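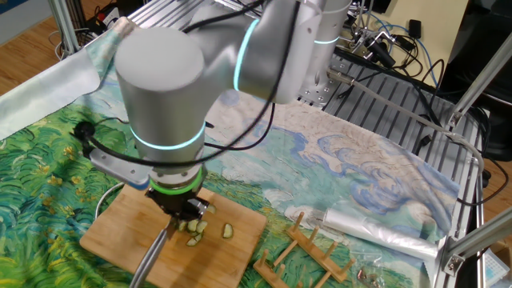 4.2 Painted ice and the lost puck

Home Issues Authors Submit Search

The complaint that a spectator "lost" the puck is as old as the puck. It is normally blamed on speed, on the person in the next seat standing up, or on a second beer. The present section considers a less sociable cause, namely what is painted beneath the ice. Rinks in the junior leagues now sell the neutral zone, the corners and, at Pridthorpe, the inside of the faceoff circles, and a black disc travelling across a dark green tractor dealership is at a certain disadvantage.

Spectators at two arenas, Pridthorpe and Grurkstead, were given a hand-held button and asked to press it whenever they could no longer say where the puck was. Presses made during stoppages were discarded, as were those of one gentleman who used the button to register his view of the officiating. That left 1578 presses for analysis. Each was matched to the game video and assigned to a zone by a coder who had not been told which logos were under study, although in fairness the logos were three metres wide.

Montoya (this volume) argues that clutter of any kind slows visual search. Our results are less tidy. At Grurkstead, where the centre ice logo is large but pale, presses clustered along the near boards, where the puck is hidden by the boards themselves and no change of paint will help. At Pridthorpe they clustered over the dark corner advertisements, and did so in both the first and third periods, which argues against simple fatigue.

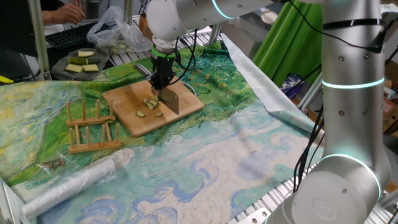
Contrast between puck and paint appears to matter more than the busyness of the paint. A pattern may be as restless as its designer likes, provided the object on top of it is large, plain and stationary. The rectangular bamboo cutting board keeps its outline perfectly well on a tablecloth printed with a swirling painted landscape, and a reader asked to find it would not need a replay. The puck has none of these advantages. It is small, it is seldom at rest, and at Pridthorpe it is very nearly the colour of the sponsor. Goaltenders interviewed after the August exhibition games reported no such difficulty, though goaltenders are reluctant to report difficulty of any kind.

A second coder, Zdenka Nedeljković, reassigned the corner presses using the overhead video alone. Disagreements were confined to plays in which the puck crossed a logo edge, and were settled by discussion, some of it brisk. We also tried weighting presses by seat height. Higher rows lost the puck less often in the corners and more often along the near boards, as the geometry would predict and as any season ticket holder could have told us for the price of a coffee.

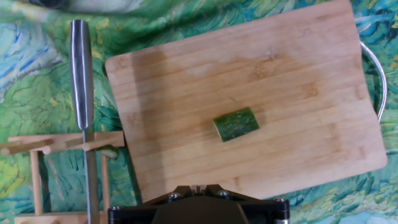 Figure 2. Short piece of cucumber with dark green skin on a bamboo cutting board.

Two limitations should be noted. The button measures awareness of having lost the puck, and a spectator who is confidently watching the wrong place will never press it. Nor did we control for the score – Pridthorpe trailed by 4 for most of one game, and interest in the puck's whereabouts declined accordingly. The lighting comparison is taken up in Section 4.3.

Shares 2 Comments 4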